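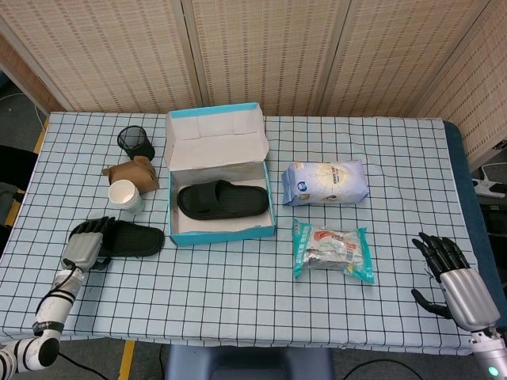

Footwear drive to pack slides in their own boxes

29 December 2018

The Caldeira community hall will take in new and nearly new slides, slippers and sandals through the first half of the new year, and this time donors are being asked to send them in a shoebox.

The drive is run by Nidura, the neighbourhood group that has organised the hall's winter coat collection for the past four years. It opened its first footwear drive in August and took in 3,403 pairs before the shelves at the back of the hall were full. Most arrived in shopping bags, tied together with string or elastic bands, and a good number came in with one shoe missing.

Sorting those bags took longer than the collection itself. Loose shoes had to be matched by colour and size on the hall floor, and 16 cartons of singles were still there a month after the doors closed. Some were eventually paired. The remainder went to a textile recycler.

Under the new arrangement each pair goes in one box, with the size written on the short end in marker. A box with a hinged lid is preferred over one with a separate lid, as the loose lids went astray in August. The brand and colour of the box do not matter, and it does not have to be the box the shoes were sold in.

Slides are the easiest to pack. One goes in flat on its side of the tray, and the second is laid beside it facing the opposite way, so that the toe of one sits next to the heel of the other. Adult slides with a broad strap will usually fit a standard box this way. If the lid will not shut, a larger box should be used. Donors are asked not to bend the straps down or tape the lid over a bulge.

Nidura has asked that tissue paper be left out. It also asks that footbeds be wiped with a damp cloth and left to dry overnight before the box is closed. Ribbed soles hold grit and should be brushed first. Several boxes in the August drive had to be thrown away when damp shoes softened the cardboard.

Donors without a shoebox can collect an empty one from the hall. The Skillier shoe shop on Ereten Road has agreed to set aside its unclaimed boxes, and these will be stacked inside the side entrance. Children's boxes are in shorter supply than adult ones, and two small pairs may share an adult box provided both sizes are marked on the end.

Packing tables will be set up in the hall on the first afternoon for people who would like to bring their shoes loose and box them there. Markers and cloths will be supplied. There will be 3 tables, one each for men's, women's and children's sizes, and finished boxes can be left on the trolley next to the stage.

Boots, skates and shoes with worn-through soles cannot be accepted. Single shoes will be turned away at the door this time. Socks are welcome if they are new and still in their packaging, and should be handed in separately.

Boxed pairs will be given out from the hall's front room alongside the weekly grocery hampers. Anyone needing a particular size can leave a request at the front counter.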